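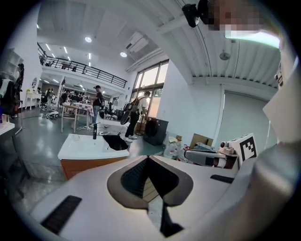 Hand-held gripper in use on a working floor, with a fiducial marker block beside the jaw.

Plotgate Tracking and Planning Software

Plotgate is a software package for teams that record movements with a hand-held gripper and wish to replay them on a robotic arm. It reads the camera stream and motion data from the tool, works out where the gripper was at each moment, and produces a path that the arm can follow safely. The package is developed and supported by Bresinora.

Position tracking

The tracking module combines camera images with motion readings from the tool. Square black-and-white markers give it a fixed reference wherever one is in view. Between markers it relies on features of the room itself, such as window edges, railings and ceiling fittings. People walking through the view are masked before the position is calculated, so that a busy room may be used during working hours. Glossy floors can produce false features from reflected lights; the floor filter, switched on by default, removes most of these.

Faces are pixelated when a recording is imported. The unaltered images are not kept unless the site administrator has changed this setting.

Path planning

Each recorded path is checked against the reach and joint limits of the chosen arm. Sections that cannot be followed are marked in amber on the timeline and may be trimmed, slowed or sent back for a second recording. Jaw opening is handled as a separate track and can be edited without altering the path.

The planner was tested at the Pandudside site on 976 recordings made in kitchens, workshops and open-plan rooms. Of these, 601 were accepted without any manual change. A further 44 were rejected for loss of tracking, and the remainder required trimming.

Chae review tool

Chae is the desktop viewer supplied with every licence. It displays the camera image, the calculated position and the jaw track side by side. Reviewers may add notes, compare two recordings of the same task and export a selection for training. Notes are stored with the recording and are visible to all users of the project.

System requirements

A desktop computer with a supported graphics card and 32 GB of memory is required. Plotgate runs on Linux; Chae is available for Linux and Windows. An internet connection is needed for licence activation only.

Licensing

A single-site licence costs £2,293 per year, excluding VAT, and includes updates and support by email. Licences for teaching use are available on request. Orders received before the end of May will include the next major release at no further charge.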